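Fomeck method

The Fomeck method is a way of teaching manipulation tasks to robots from demonstrations that a person makes with two hand-held grippers. The person holds one gripper in each hand and does the task directly, without a robot being moved at the same time. The positions of the grippers and the opening of their jaws are recorded, and these records are later used to train a control policy for a two-arm robot. The method belongs to the wider field of imitation learning. It is known mostly for its treatment of thin and branched objects, such as wire racks, hooks and hangers, which are difficult for methods that depend on depth measurement.

The name comes from the Fomeck workshop, a small research group where Khang Quan and Solange Toledo developed the first version. In older texts the method is also called "paired hand recording", a name which the authors themselves stopped using after their second report.

Background

The most common way to collect demonstrations for a robot arm is teleoperation. An operator moves a leader arm, a joystick or a tracked controller, and the robot follows. The data collected in this way fit the robot very well, for the reason that the robot itself produced them. The disadvantage is speed. Operators who work by teleoperation are slower than with their own hands, and they feel little or nothing of the contact forces. For tasks where the object can swing, turn or fall over, many operators become very careful, and the policy learns this slow behavior together with the task.

Hand-held grippers were introduced to reduce this problem. The operator feels the contact through the body of the tool and can correct a bad grasp immediately. Earlier hand-held systems were in many cases made for one hand. Quan and Toledo wanted to study tasks in which one hand holds an object steady while the other one works on it, and for this they needed to know where the two grippers are in relation to each other at every moment. Most of their early work concerns this question and has little to do with learning.

Equipment

Each gripper has two jaws, which the operator opens and closes with the fingers. On the top of each one is a flat white plate with a pattern of black dots. Cameras placed near the work surface look for the dots and calculate the position and the direction of the plate. The plates of the left and the right gripper have different outlines, so that a person who checks the recordings can tell them apart quickly. The software does not use the outline, only the dots.

The grippers are connected by cable. Solange Toledo tested a wireless version in the first year, but the signals of the two hands arrived with a delay which was not constant, and the correction of this delay took more time than the cables did. The cable version remained the standard one. Operators are advised to let the cable run along the wrist and to leave a free loop, because a tight cable pulls the gripper toward the body and this pull appears in the data as a small constant drift.

The work surface is a table with a light-colored board on it. The board has two purposes. It gives a quiet background for the cameras, and it is soft enough that an object which falls over is not damaged. A frame of metal rails around the table keeps the distance between the surface and the fixed parts of the system the same from one session to the next. 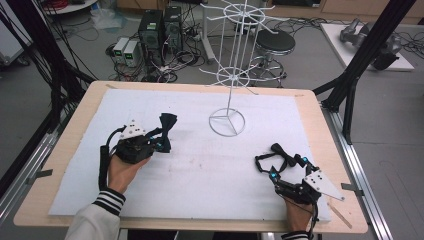 Objects for a session are chosen from a list which is made before the recording starts. The original list was put together by Khang Quan and it contained household and shop articles of simple shape, along with display racks with several tiers, drying racks and coat hooks. The racks were added late. In the first report they are called "the difficult group", and the name has stayed in use, also in work by other people.

Recording procedure

A session begins with a calibration. The operator brings both grippers to a fixed starting position, closes the jaws completely, opens them completely, and then moves the two tools slowly over the work surface. If the dots of one plate are lost for longer than a short time during this movement, the calibration must be repeated.

After the calibration the operator performs the task again and again. Between two repetitions the object is put back in a slightly different position. The authors recommend that the operator changes the position without a plan, but they also found that people who are asked to do this return to the same few places after a while. For this reason a later version of the procedure used a printed sheet with starting positions, which a second person reads aloud.

The following instructions are given to operators in the published protocol:

Keep both plates turned upward as far as the task permits.
Do not touch the object with the fingers or the sleeve.
If a grasp fails, correct it and continue. Do not stop the recording.
Say clearly when a repetition is to be thrown away.
Rest after every 13 repetitions.

The third instruction was debated for some time. At the beginning, failed grasps were removed from the data. Toledo then compared a policy trained on clean data with one trained on data that included corrections, and the second one recovered much more often when the rack turned under the gripper. Since then the corrections are kept, but repetitions in which the object leaves the work surface are still removed.

Processing

The raw records contain the path of each plate, the opening of each jaw, and the camera pictures. In the first step the two paths are brought into one common coordinate system. In the second step short gaps are filled. A gap appears when a hand or a part of the object covers the dots. Gaps that are too long to be filled safely are marked, and the training program does not use these parts.

The third step is the transfer to the robot. A human wrist can reach positions that a robot arm cannot reach, or can reach only with a large movement of the elbow. Every path is therefore tested against a model of the arms. Paths that would bring the two arms into collision are rejected. In the first collection a surprisingly large part of the material was lost in this step, and the protocol was changed so that operators sit a little farther from the table and do not cross their hands.

The policy itself is not a special feature of the method. The original work used a network that predicts a short piece of movement for both arms together. Later users have replaced it by other types without changing the recording part.

Results

The main evaluation was made with 3 tasks from the difficult group: turning a rack to a given side, lifting it and putting it down at a marked place, and hanging a small object on one of its hooks. The policy was trained with 89 demonstrations for each task. For comparison, the same operators recorded the same tasks by teleoperation within the same amount of working time, and in this time they produced clearly fewer demonstrations.

In the turning task the two policies were of nearly equal quality. In the lifting task the policy from the hand-held grippers was better, mainly in the moment when the base leaves the surface. The operators held the rack at two points of different height, one close to the base and one higher on the pole, and the policy learned this habit. With teleoperation most operators took hold of the rack at one point only and used the second arm very little.

The hanging task gave the weakest result for both. Of 19 test runs with the hand-held data, fewer than half ended with the object on the correct hook. The authors explain this by the size of the hooks in relation to the tracking error. Quan wrote in the report that the method "knows well where the hand is, and knows less well where the end of the jaw is," and this sentence is often quoted in discussions of marker tracking.

Repetitions by others

A group working at Zosholm repeated the lifting and turning tasks with its own operators and its own table. The results for lifting were confirmed. The turning task came out worse than in the original report, and the group found that its table had a harder surface on which the wire base slipped more easily. This was the first indication that the material of the surface has an influence on the policy and should be reported. The current protocol asks for it.

The Govindasamy collection, which was published in February, is the largest set of recordings made by the method so far. It includes tasks with cloth and paper, for which the method was not planned. Users of the collection have noted that the jaw opening is less informative for soft objects, and that a force sensor would be useful.

Limitations

The method needs a fixed work place. If the cameras or the table are moved, a new calibration is necessary, and this makes it poorly suited for recording in homes or shops. The dots must be visible, so tasks that require reaching under or inside an object are mostly excluded. Tall objects in the middle of the table can hide one gripper from a camera, and a second camera solves this only in part.

There is also an effect of the operator. People with long experience in the method move in a way that keeps the plates visible, even when this is not the natural way to do the task. Toledo has pointed out that such data are easy to process but may be less varied than they look.

Related work

Endunex is a similar system without markers, in which the position of each gripper is calculated from a camera mounted on the gripper itself. It can be used outside of the laboratory, but the relation between the two hands is less exact. A combination of both systems was described as planned work in the last protocol revision, dated May 2026.

See also

Imitation learning
Teleoperation
Two-arm manipulation
Fiducial marker
Grasp planning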